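4.2 Default settings and where people get lost

I went through 421 forum posts by bot builders, and most of the grumbling was over blank config files.
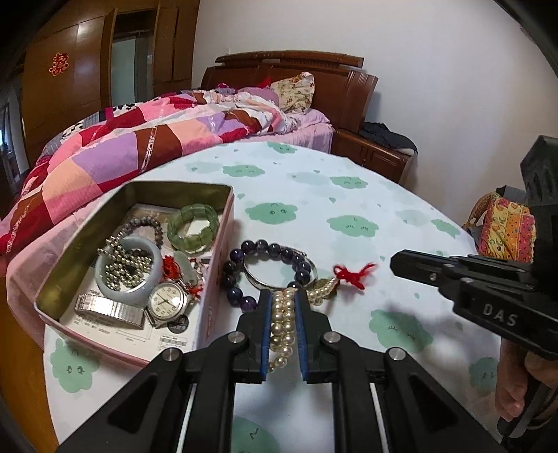
Beril Dağdelen and I gave ten testers the Kiscombe template - five had never set up a bot. They changed the greeting first, every time. Our shop bot had to sort jewelry questions, so a dark purple beaded bracelet like the one in Figure 3 went under "beads" by default.

Figure 3. Beaded bracelet.
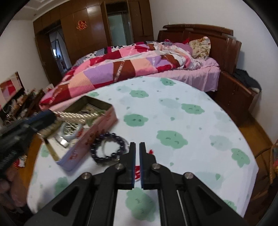

The reply delay, set at 500 ms, hardly got touched.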